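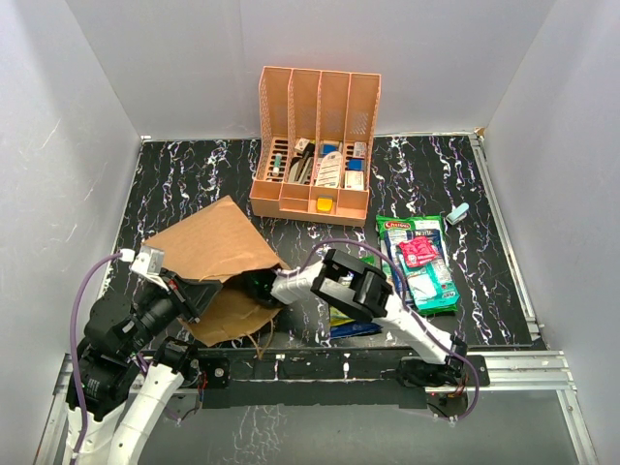

Kedatow Upright Desk Organiser, Peach

If your desk is anything like ours, the pens are in a mug, the sticky notes are under the keyboard and the stapler has gone for a wander. The Kedatow is a cheerful thing to have in the middle of all that. It's perforated plastic in a soft pinky peach, with four tall upright compartments along the back and a shallower tray in front, split into little bins for the bits you reach for all day long.

We like to keep a marker in the first slot and the stapler in the second, with small boxes at the far end. A block of yellow sticky notes sits very nicely in the front (Mio Morikawa in our Ovutville shop keeps hers there and swears she gets through fewer of them, though I've seen her order sheet!).

The tall slots were made with files in mind, but do treat them as you please. Labels, tags and small packets all stand up happily, and the mesh pattern lets you see what has slipped to the bottom.
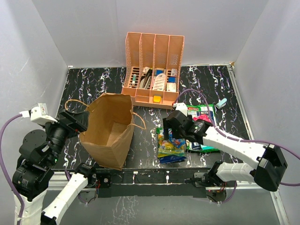 Snacks are another matter. A full-sized bag of crisps is better off in a paper carrier with handles beside the desk, and you can then take the whole lot home on Saturday, or pass it round the office if you're feeling generous.

To clean it, use warm water, a drop of washing-up liquid and an old toothbrush for the holes. Please keep it out of the dishwasher.

Weight: 800 g
Colour: peach
Assembly: none
Delivery: 2 working days from our Brirnine warehouse

Ordering 7 or more for an office or classroom? Write to Masaru Higuchi on the trade desk and he'll work out a price for you, carriage included.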